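Lestudora Robotics Club
Frequently Asked Questions
Last updated Nov 22, 2018

Who can join?

Anyone enrolled at the college, full time or part time, in any major. You don't need to be in engineering. Last year we had members from nursing, accounting and graphic design. High school students in the dual enrollment program can join with a signed parent form, which you can pick up from the front office on the second floor.

Do I need to know how to program?

No. New members start with the teach pendant and move the arm by hand for the first two meetings. After that there is a short Python course taught by Chun-hung Tsai. It runs six sessions and repeats each semester. If you already write code, tell Chun-hung and he will give you the entry task instead. The entry task is to pick up a part from a known position, set it down at another one and return to the start pose without help.

What does it cost?

Dues are $33 a semester. This covers safety glasses, a locker share and your login for the lab computers. If dues are a problem, write to Heike Haberkorn and she will waive them. You will not be asked for paperwork.

When and where do you meet?

Room 256, from 4:30 to 7:00, twice a week during the semester. The exact days change with the lab schedule and are posted on the door. The room stays open during finals week in December for teams that have signed up, but there are no regular meetings then.

What do you do at a normal meeting?

The first ten minutes are announcements. After that people split up by project. Some work on grasping, some on camera calibration, and there are usually a few at the tables putting cables and connectors together. Most of the semester goes to the Herrero task, explained below. You may switch groups up to the fourth week. After that we ask you to stay where you are until the competition is over.

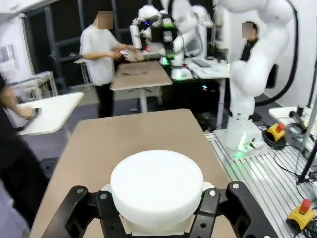

Each group keeps a log. Write down what you changed, which program you ran and how many tries you made, including the failed ones. Pornthip Wiriya reads the logs before every meeting and uses them to decide who gets arm time. A group with an empty log goes to the end of the list.

What is the Herrero task?

It is the main event at the Ustska Student Meet. Your arm has to pick parts of different sizes and shapes from one table and place them in marked spots on another. You get 50 points for each part placed correctly and lose points for drops. Parts that land outside the line but stay on the table count for half. The full rules are in the binder by the sink. Please read the binder and don't rely on what someone told you, as the drop penalty changed this year.

How did the club do last time?

We scored 1318 and came in fourth out of eleven schools. Most of the points we lost were on large, light parts. The gripper force was set for the small heavy ones and we had no time to change it between rounds. This year force is set per part in the program.

Can I use the arms by myself?

No. Two people have to be in the room any time an arm has power, and one of them must have passed the safety check. The check is a 20-minute walkthrough with Sakda Thaweesak. You will be asked to find the emergency stop for each arm, press it, reset it and bring the arm back to its start pose. If you don't pass the first time you can try again at the next meeting.

What are the safety rules?

Know where your stop button is before you start a program.
Run every new program at reduced speed the first time.
Tie back long hair. No scarves, lanyards or loose sleeves.
Tell the people near you before the arm moves.
Keep food and drinks in the hallway.
If the arm does something you did not expect, stop it first and look at the code later.

What happens if I break something?

Tell Sakda the same day. Nobody has ever been charged for a part that broke during normal use. We have had trouble with damage that was not reported and was found by the next group, which cost us a week in October.

Do I have to compete?

No. The travel team is six people. Everyone else can keep working on their own projects, and many members prefer that. If you want to travel, you need to have attended at least ten meetings, passed the safety check and finished one project with a written report. Nuanchan Sombatkul picks the team in the spring and posts the list outside the lab.

Can I get course credit?

One credit is available as independent study. You need a faculty sponsor and a short proposal before the add deadline. Ask Heike for a copy of an old proposal to use as a model. Club hours alone do not count toward the credit.

Can I bring my own project?

Yes, if it fits on one table and does not need an arm for more than an hour a week. Current member projects include a cable sorter, a tool that checks camera focus and a program called Nosetti that turns hand-drawn paths into arm motions. Label everything with your name. Unlabeled parts are put in the shared bin at the end of the semester.

Can I take equipment home?

Laptops and hand tools can be signed out overnight. Arms, grippers, controllers and anything with a yellow inventory sticker stay in the room.

Can family or friends visit?

Visitors are fine at regular meetings if you let Pornthip know the day before. They need to sign in and stay with you. There is an open house each spring where the arms are run for the public.

How do I sign up?

Come to any meeting and fill out the half-page form. There is no sign-up online. You can attend two meetings before paying dues.

I have a question that isn't listed.

Leave a note in the club mailbox next to Room 256 or ask any of the people named on this page.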